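4 min read

Before a manipulation policy reaches a physical cell at Paltby, it has to pass a written protocol in simulation. The document runs to 13 pages and has been revised 2 times. The engineer who maintains it agreed to explain how it is applied, on condition of remaining unnamed.

"Most of it is definitions," the engineer said. "What counts as a trial, what counts as a release, when the clock stops. Teams used to report a success rate, and you had no way of knowing what they had called a success."

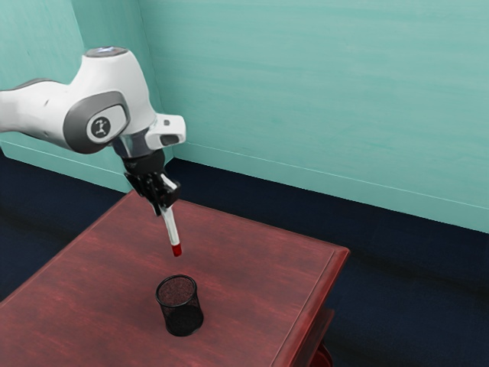 Success criteria are fixed before the first run and cannot be edited afterward. For insertion work the protocol requires a task with a clear end state, and the engineer favors plain ones: a marker, red tip down, and a mesh cup standing by itself on a table. "The marker is inside the cup and the fingers are open, or the trial failed. If it leans on the rim, it failed. We don't award half points."

Each policy gets 1,000 trials, with starting poses drawn from a list held by the review group at Skultdale. Developers do not see the list. A trial interrupted by a physics error is logged and repeated once; a second error on the same pose is recorded as a failure.

The camera rules take up a full section. Every trial must store an external view and a view from the gripper, on a shared clock. "People send us the external view because it looks better," the engineer said. "The close one often shows very little — table surface and the ends of the fingers. It is still the one I open first when I have a question about the grasp."
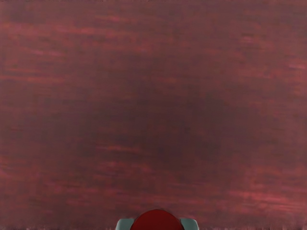 Gripper view, with the two fingertips at the bottom edge.

Retention is set at 600 days for failed trials. Successful ones may be thinned after review, provided the random seed and software version are kept so that the run can be reproduced. The engineer called the version rule the most frequently broken in the document. A contact setting changed between builds can move a result by several points, and the cause is hard to find later if the build was never written down.

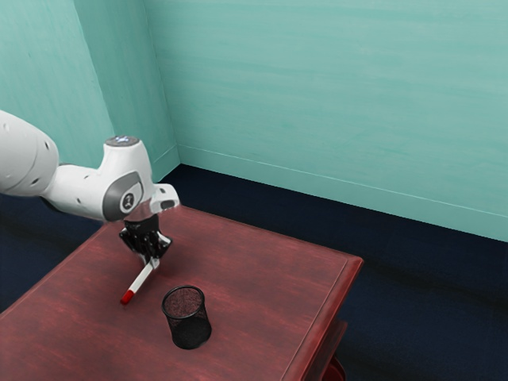
Approach speed near the table is also capped in simulation, although a collision there damages nothing. The cap matches the one used on the physical cells. "If you let the policy move faster in simulation, you have tested a different machine," the engineer said. Requests for an exemption go through Nasrallah, the outside firm that audits the logs, and have to state the speed, the reason and the end date.

A further revision is planned for June. It will add rules on lighting and surface texture, which teams now set as they like. The draft is being tried on Skukus, an in-house sorting project, and the engineer expects the wording on reflective tabletops to change again before it is issued.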